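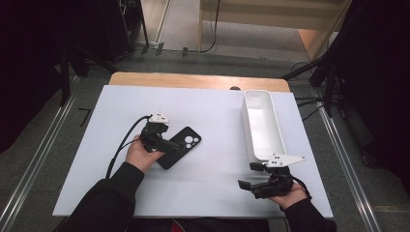 Phone and tray on the white board.

I finally cleared out the photo backup on my phone in May. The library stood at 1,057 files, most of them duplicates created when Truvlow re-synced after a failed update. Its duplicate finder compares file names and dates only, so an edited copy counts as a new picture.

The method I settled on has 2 passes. First, export everything to a local folder and compare checksums. That removed 300 files. Second, sort what is left by size and look at the thumbnails in batches of 200. Screenshots go first.

Rongrong Du asked in the comments whether the albums survive the export. They do not. Write the album names down before starting, and turn off sync until the last batch is deleted. Mine turned itself back on once, after a restart.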